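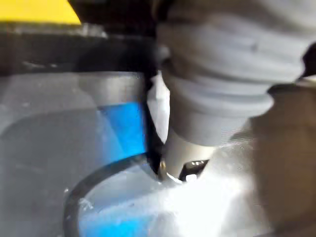

Phyllis Greenwood

If you came by the Jinthorpe building in October hoping to see the seat robots at work, you probably found a sign on the door instead. I finally got the story on why, and it comes down to a strap.

Ekance, the company that puts together stacking chairs there, shut down its two-handed robot for 19 days after the left hand let go of a seat back in the middle of a handover. The part hit the carpet well outside the area where parts are supposed to land. Everyone was fine, I'm happy to say! But a molded seat back coming at you at shin height is no fun, and the person on shift hit the stop button right away (good for her).

I got to go in and watch for an afternoon once they were running again. I'm no engineer, so bear with me — Fuad Admasu, the line lead, had to tell me most of this twice.

What they found was a cable on the left wrist that had been strapped down too tight. Every time the wrist turned, the cable got tugged a little, and after enough turns the signal to the thumb started cutting in and out. The fingers kept holding and the thumb didn't. Fuad says the log shows 4 short dropouts in the days before, and the software brushed off every one of them because they were over so fast. "That's the part that bugs me," he told me. "The strap was a dumb mistake. Ignoring the warnings was ours too."
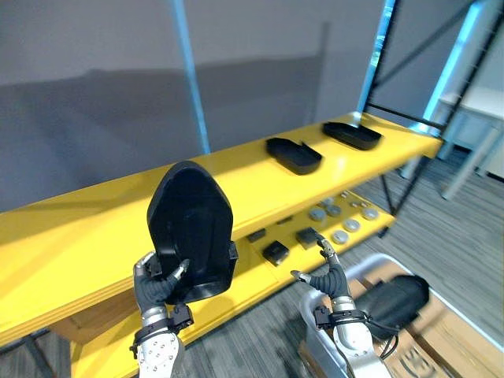
A seat back, trays and small parts at the Ekance work area in Jinthorpe.

So now there's more slack in the cable, and any dropout at all, however short, stops both arms until a person clears it. They ran 300 handovers that way before opening up again, with Tusmont, the outfit that looks after the hands, checking the wrists in between. One extra stop came up during all that, and it was a loose plug they'd have missed under the old settings.

It does make things slower, and I could see it. The arms pause before each grab now, long enough that I kept thinking something was wrong again. Fuad would like to shave that pause down someday but he's in no hurry, and the people I talked to on the floor seemed glad about that.

The October orders are running late, so if you're waiting on chairs, call the office before you drive over. Visits are back on too, with one change: guests stay behind the new line on the carpet, and yes, they do mean you.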